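The Patient Art of Taking a Computer Apart
Oct 23, 2022

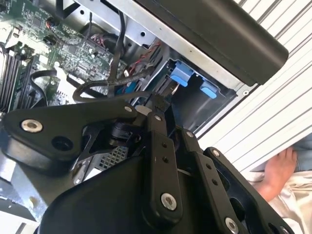 Ask Styliani Tsakiris what makes a good day of work and she will tell you about cables. She has strong feelings about them! A stiff cable goes where you push it. A soft one sags, snags on a corner, or springs back across the very part you were reaching for, and it never does the same thing twice. For a person that's a small annoyance. For a robot that has to learn by watching, it's most of the problem, and she can talk about it for an hour without stopping for coffee.

Tsakiris runs the collecting side of Nernora, a project that wants to teach robots to take old desktop computers apart for reuse. The idea is easy to like. A retired office machine holds memory, drives, fans and boards that may have years left in them, and pulling them by hand is slow work. Plenty of people have built machines that can crush a computer. Nernora wants one that can open the case, move a cable aside and lift out a memory stick in one piece.

Nobody on the team writes out those movements as rules. They gather examples. An operator guides the arm through a task while the system records the motion of the joints, the opening and closing of the gripper and the view from a small camera at the wrist. One run through one task is called an episode. By the end of June the team had 1,613 of them, and the number on the whiteboard gets wiped and rewritten every evening.

I sat in on a session, and the first thing that struck me was how quiet it was. The operator, Thierry Tanguy, was working on getting past a cable that hung in front of a row of memory slots. He brought the gripper down, stopped, backed off the width of a finger and came in again from the side. Then he went under the cable, lifted it, eased it over and let it rest. The whole thing took less time than it takes to describe, and I wanted to clap.

"That pause was good," he said, already resetting. "You want the pause in there."

He meant it. Early on, operators tried to be smooth, and they got very good at it. The trouble was that a system trained on flawless runs had never seen anyone get slightly lost. The first time it drifted off course it had nothing to fall back on, so it carried on drifting. Now the team asks for runs with a little hunting in them: a missed approach, a second try, a slip and a recovery. Tanguy has a name for these. He calls them the honest ones, and he guards them fiercely when it's time to clean up the data.

Cleaning up happens in the afternoon. Someone plays back every episode and decides whether it stays. A run goes out if the recording dropped, if the part was already loose when the arm got to it, or if the operator quit halfway. On the day I visited they recorded 93 episodes and kept 63, which Tsakiris considered a decent haul. She goes through the rejects herself before they're deleted, in case one of them deserves a second chance.

Then there's the matter of variety. Every maker has its own opinion about how a computer should be put together. Drives sit sideways in one case and lengthwise in the next. Some bays have latches you pinch, others have latches you slide, and a few have screws in places that seem almost spiteful. The team turns and tilts the cases between runs, changes the lighting, and tucks the cables differently each time. "If it only knows one computer, it doesn't know computers," Tsakiris told me.

The view from the wrist brings its own puzzles. Get close enough to grab something and the gripper covers a good part of what you're trying to see. People handle this without a thought, mostly by feel. The Nernora system has to learn it from the moments just before contact, when the target is still in sight, and so operators are taught to slow down on the way in. Tanguy practiced that approach 200 times before he was happy with his own hands.

What comes next is fans, which clip in, screw in or hang on rubber pegs depending on the case. Tanguy has been trying the pegs on his own time. They stretch, they twist, and they let go with a snap that makes him laugh out loud every time. He has asked for a whole week of them.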